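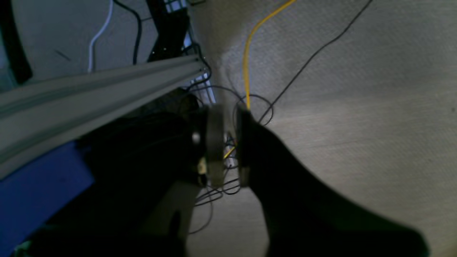
Why we should stop hiding our cables

24/04/2018

In every workshop where I have worked, somebody wanted the cables to disappear. They were pushed behind the rail, pressed into a box, closed with a lid, and then a visitor came and said how clean everything looked. I think this is a wrong idea of order.

Last March I moved my bench at Cemside to another wall. The old one had a very nice cover along the back, and under this cover I found seven cables which went to nothing. One of them I had been looking for during the whole winter. I had even bought a second one.

A cable that hangs in the open is not beautiful, I admit it. But you can follow it with your finger from one end to the other. You see when it is bent too much, or when it rubs on the edge of a metal profile. And if it has a label, even a small piece of paper tape, the next person does not need to pull on it to learn where it goes - and people do pull, I have seen it many times.

My rule is simple. Each cable gets a label at both ends, and it is fixed with a soft strap, never with a plastic tie which must be cut. A bag of 200 straps has lasted me six years. I also prefer colours. One yellow cable between white ones saves more time than a drawing that is kept in another room.

Some colleagues tell me that open cables collect dust and catch on sleeves. About the sleeves they are right, and near a passage I also use a cover. For the rest of the bench I would ask them to open their own boxes first and look what is lying inside.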